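So Julián Rivas calls me at 3 in the morning, all out of breath, and says our record is done. Done! Five songs, one borrowed accordion, and he wants to name the band Porkness. I told him we'd sell maybe 100 copies, and he said his aunt in Barasa would take over half (she's got a big van and no fear). So I got up, made eggs, and played the last track until the neighbors knocked. They wanted to know who was singing. It was me.
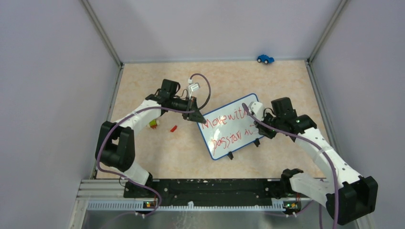

Two arms, one tabletop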